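Ouvir um disco ao vivo quando o músico erra

Tenho uma cassete da Henrike Ehlers que já não devia funcionar. A fita esticou, o lado B arranca com um guincho e há um momento, perto do fim, em que ela para de tocar violoncelo, tosse e recomeça do sítio errado. É a minha gravação preferida do ano! Comprei-a em março, à saída de um concerto na cave da Pratance, e desde então ando a chatear toda a gente com a mesma conversa: a música improvisada devia sair em disco tal como aconteceu, com tosse e tudo.

Sei que há boas razões para limpar. O Hussam Yammine, que grava quase tudo o que a Bomatia edita, já me explicou com infinita paciência que um microfone apanha coisas que o ouvido, na sala, deita fora sozinho. O frigorífico do bar, a cadeira, o autocarro. Em disco, esses ruídos ganham um tamanho que não tinham. Percebo o argumento e até lhe dou razão no caso do frigorífico. Mas depois ouço "Huamán", o duo dele com a Nneka Abubakar, na versão editada e na versão que passou na rádio, sem um único corte, e a segunda deixa-me colado à cadeira. Na versão de rádio há 11 minutos em que os dois se procuram, ela com um clarinete baixo que mal respira, ele a raspar uma mola com um arco, e quando finalmente se encontram é uma alegria tremenda. No disco ficaram 7. O encontro está lá, só que chega cedo demais e eu ainda não estava com saudades dele.

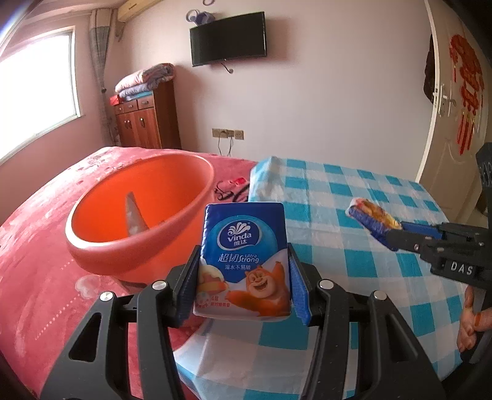

Lenços Vinda, "Ultra Strong", com o urso cor de laranja no canto.

Quem faz música assim trabalha sem rede, e gosto de ouvir a falta de rede. A Sinéad Mac Suibhne toca harpa preparada (clipes, papel de alumínio, uma vez uma escova de dentes) e diz sempre que prefere o segundo em que um clipe salta ao minuto que tinha imaginado em casa. Vi-a em Plullano com umas 80 pessoas sentadas no chão, um clipe voou para a segunda fila e ela passou o resto da peça a tocar em volta daquela corda subitamente nua, como quem descobre uma divisão nova na própria casa. Que maravilha de noite! Quero esse clipe no disco. Quero até a gargalhada do senhor que o apanhou.

E as editoras pequenas podem fazê-lo melhor do que qualquer outra. Uma tiragem curta em cassete ou um ficheiro para descarregar não precisa de caber em lado nenhum, nem na duração de uma faixa nem no gosto de um programador. O Ifeanyi Yusuf percebeu isto cedo: o último dele são 2 takes inteiros da mesma ideia, um por lado, e o primeiro é francamente pior. Ainda bem que lá está. Ouve-se a ideia a torcer o nariz, a cair, e do outro lado da fita já vem a correr.

Portanto, se tocas e tens uma gravação na gaveta à espera de uma tarde de edição, manda-a cá para fora. Baixa o frigorífico, vá, e deixa o resto.

Comentários

rita_fagote: Estive em Plullano! O clipe caiu a um palmo do meu sapato. Existe gravação dessa noite?

Amílcar: Discordo quanto a "Huamán". A versão curta tem uma tensão que a da rádio perde ali a meio. Mas vou voltar a ouvir as duas.

fitamagnética: A minha cassete da Henrike também guincha no lado B, por isso acho que é mesmo da edição e não da tua fita.

rita_fagote: @fitamagnética a minha não guincha, agora sinto-me roubada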